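Section 4. Recording a Session with the Wrist Bands

By the time you reach this section you should have the bands charged, the headset adjusted, and the Midier software open on your computer. If any of those is still on your to-do list, please go back to Section 2 first. It will still be there when you return, and so will we.

What we are after is a good supply of ordinary hand work: opening things, folding things, cutting, peeling, sorting. The learning system builds its idea of a task from many people doing it in their own way, so there is no correct style to copy. If you always open a packet from the wrong end, carry on opening it from the wrong end.

4.1 Getting the table ready

1. Choose a table with a plain wall behind it if you can. Busy wallpaper and windows make it harder for the software to settle on where your hands are.
2. Put out only the items on your task card, plus whatever tool the card calls for. A little clutter from the task itself is fine and even welcome.
3. Check the light. Daylight from the side works nicely. A bare bulb straight overhead tends to put a shine on the marker panels, and the software can't read a marker with a bright streak across it.

Note: If your items carry a name, an address or an account number, cover it or swap the item for another. Shipping labels are the usual culprit!

4.2 Putting on the bands

4. Start with your left wrist. Slide the band up past the wrist bone and close the strap so it is snug but you can still turn your hand freely.
5. Turn the band until the white marker panel faces up toward the headset and the camera module sits on the inside, toward your other arm.
6. Do the same on the right. The panels don't need to match each other exactly, and on most people one of them leans a bit.
7. Run each cable down along your forearm and off the front edge of the table, leaving enough slack to reach the back of the work area. Hernán Rivadeneyra, who fitted most of our first group in Drerstead, likes people to stretch both arms out once before sitting down, and it is a habit worth picking up.

Caution: Do not tighten the bracket screws yourself. They are set before the kit leaves us, and even a small turn throws off the calibration. If a module feels loose, stop and write to support.
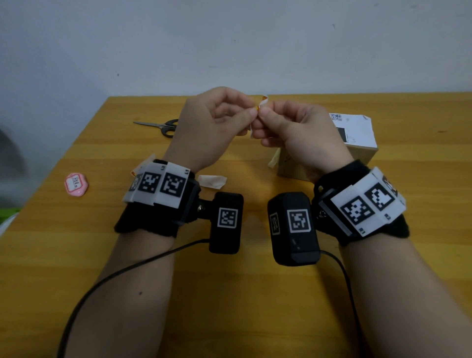

Small paper items are a lovely place to begin, by the way. They crumple, they tear where you didn't expect, and both hands have to work together the whole time. That sort of fine pinching is just what the Grajales model still finds hard, and a slow, slightly fumbled attempt is every bit as useful to it as a quick one.

4.3 Recording

8. Hold both hands above the table with the marker panels in view and wait for the two green dots on the screen. If only one turns green, tilt the other wrist gently until it catches up.
9. Press the foot switch once. You will hear a short tone.
10. Do the task at your normal pace. Try to keep your hands in front of you and above the table – if you lift something up to your chin for a better look, the headset loses sight of it.
11. When the task is finished, rest both hands flat on the table for 4 seconds, then press the foot switch again.
12. Leave the scraps where they fall until the second tone has sounded. Tidying up in the middle gets recorded as part of the task, and we would rather not teach a machine to stop and sweep crumbs.

Note: Dropping something is no reason to start over. Pick it up and keep going. The only recordings we ask you to discard are those where a band slipped, a cable came out, or another person's face came into view.

Caution: When a task calls for scissors or a craft knife, lay the tool down flat whenever you aren't using it, and keep the cables well clear of the blades. The modules stick out further than you expect at first, and it takes a few tries to get used to their bulk.

4.4 Between tasks

Take the bands off after every 2 task cards, even if you feel fine. The fabric warms up and your forearms will thank you. When you put them back on, repeat step 8 before recording anything.

If the software shows message 2611, one of the markers has been hidden for too long. Usually a sleeve has crept down over the panel. Roll it up, wait for the green dots, and record the task again from the beginning.

Questions about task cards go to Sipho Sithole, whose contact details are inside the lid of your Grinetti case. Uploading your recordings is covered in Section 5.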